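Fuvard Introduces Rondness Line of Tire Pressure Sensors and Dash Displays

New range covers passenger cars, vans and light trailers; shipments to installers begin in September

Fuvard, a supplier of aftermarket vehicle electronics, today announced the Rondness line of tire pressure monitoring products. The line consists of a valve-mounted sensor, a dash display and a signal repeater for long vehicles. All parts are sold separately and in kits, and are intended for vehicles that left the factory without direct pressure monitoring or whose original sensors have reached the end of their service life.

The Rondness sensor replaces the standard valve stem and measures pressure and air temperature inside the tire. Readings are sent by radio to the dash display at regular intervals while the vehicle is moving. When the vehicle is parked, the sensor drops to a low-power state and transmits only if it detects a rapid loss of pressure. The battery is sealed into the housing and is not user-replaceable.

"Most requests from our installers came down to pairing," said Cecilia Mensah, product manager for sensors at Fuvard. "With the previous generation, a technician had to deflate each tire in sequence to teach the display which wheel was which. Rondness sensors are paired by holding the display next to the valve and pressing one key. The tire stays at its set pressure."

Sensor construction

The housing is glass-filled nylon with a stainless steel retaining screw. Two stem types are offered. The rubber snap-in stem suits most steel and alloy passenger wheels. The clamp-in metal stem is recommended for vans, trailers and any vehicle that runs at higher pressures. Both stems can be replaced without replacing the sensor body, so a worn stem found at a tire change does not require a new pairing procedure.

Fuvard tested the sensor and stem assemblies on 974 wheels before release. The test group included wheels that had been repaired or refinished, where the seat around the valve hole is often uneven. A revised grommet with a wider sealing lip was adopted as a result of this work and is now fitted to all snap-in stems.

Dash display

The display mounts on the dash or the windshield pillar with the bracket supplied. It draws power from the accessory circuit or from a fused tap at the vehicle's fuse box. The screen shows each wheel position with its current pressure and, on a second page, its temperature. Units can be set to psi, bar or kPa.

Warnings are given in two stages. A slow loss of pressure produces a steady amber light and a single tone. A rapid loss, or a temperature above the set limit, produces a flashing red light and a repeating tone that continues until the driver acknowledges it. Tone volume has 7 levels, and the tone for slow loss can be switched off. The tone for rapid loss cannot.

Screen brightness follows an ambient light sensor on the upper edge of the housing. Drivers who prefer a fixed setting can turn the automatic function off in the menu.

Repeater for trailers and long vans

Radio signals from rear wheels can be weakened by distance, steel floors and cargo. The Rondness repeater is mounted under the body, near the rear axle of the tow vehicle or on the trailer drawbar, and relays sensor readings to the display. It is potted in resin and rated for permanent exterior use. Wiring is limited to 12-volt supply and ground.

"A trailer may be hitched to one vehicle on Thursday and another the day after," said Yoshinori Matsuda, who leads radio engineering at the company. "The display stores 3 trailer profiles and selects the right one when it hears the sensors. We spent a good deal of time on the case where two equipped trailers are parked side by side -- the display waits for movement before it decides."

Installer program

Fuvard will supply the line through its existing dealer network and through Essien, which distributes vehicle electronics to independent tire and repair shops. Together the two channels reach almost 1,529 service locations. Participating shops receive a printed fitting guide, a torque driver set for the retaining screw and access to the Fivarari parts catalog, where the correct stem can be looked up by wheel and vehicle model.

"Our shops want one sensor body on the shelf and a small number of stems," said Mariama Agyeman, purchasing director at Essien. "That keeps stock simple and shortens the time a car is on the lift."

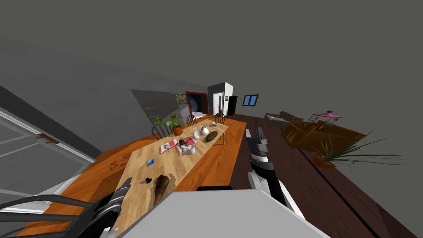

Availability and ordering

Rondness sensors, displays and repeaters can be ordered by dealers now, with first shipments in September. The following items make up the initial range:

Rondness sensor, snap-in stem, sold singly or in sets of four
Rondness sensor, clamp-in stem, sold singly or in sets of four
Rondness dash display with bracket, accessory plug and fused tap
Rondness repeater with mounting hardware and cable
Passenger car kit: four snap-in sensors and display
Van kit: four clamp-in sensors, display and repeater
Service pack: replacement stems, grommets, valve cores and caps

Prices are set by the dealer and do not include fitting. Owners of earlier Fuvard displays should note that Rondness sensors use a different message format and will not pair with older units. Earlier sensors remain available as spare parts.

Warranty

Sensors, displays and repeaters are covered against defects in material and workmanship when fitted by a participating shop. Coverage does not extend to damage from tire sealant, incorrect torque or valve caps made of dissimilar metal. Claims are handled by the shop that fitted the part -- owners do not need to return items to Fuvard directly.

About Fuvard

Fuvard designs and supplies aftermarket electronics for passenger cars and light commercial vehicles. Its products include reversing sensors, tire pressure monitors, cabin displays and wiring accessories. The company sells through dealers and independent distributors.

Media contact: Songül Öztürkmen, Communications, Fuvard
Technical inquiries from installers: Sena Atinga, Dealer Support, Fuvard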